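Open Saturday at the Ferneck workshops

On 12/21/19 the Ferneck building opened its doors to visitors, and I went with my colleague Mehwish Jatoi. We took the early bus and still we had to wait in the yard with 26 other people. The morning was very cold, but somebody had made tea and the waiting was not so bad.

The first floor belongs to the bookbinders. Emrys Gittins showed us how he sews the pages, and he let the children try with thick thread. I would have stayed longer there, but our group had a fixed time for each room.

After this we came to the small room of Parisa Ansari, who repairs and collects things for the care of hair. I had expected mostly old brushes. She prefers to talk about combs, and about the plain plastic ones most of all. She says that people look only at the teeth, and they forget that the hand must hold the thing every morning. A long round handle is more comfortable for her than a flat one, and a wide head saves work when the hair is thick.

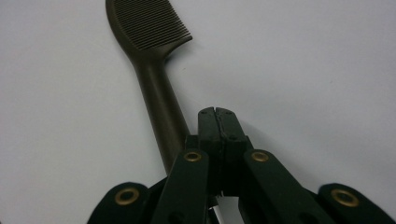 I asked her how to clean between narrow teeth, a question I have had at home for years. Her answer was lukewarm water with a little soap, an old toothbrush, and always to brush in the direction of the teeth. Hot water she does not recommend for plastic. Mehwish wrote this down on the back of her ticket.

We also spoke about how to keep a comb on the table. Many people leave it flat in a drawer with coins and hairpins, and then it collects dust. Parisa likes a pen holder made of wire mesh, the ordinary kind from an office shop. The air goes through, and the comb can stand with the head up. She puts white paper on her table too, and I have now done the same at home.

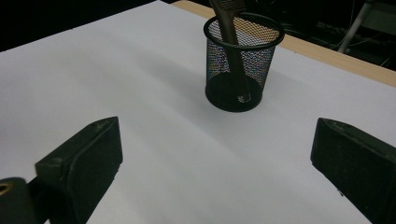 From there it was only a few steps to the last room, where Gwenaël Perrin sells soap. The building has 14 rooms in total, but that day not all of them were open. The stairs are steep, and I did not see an elevator, so please ask before you come if this is difficult for you.

The next open day will be in March. Entrance is free, and the tea also.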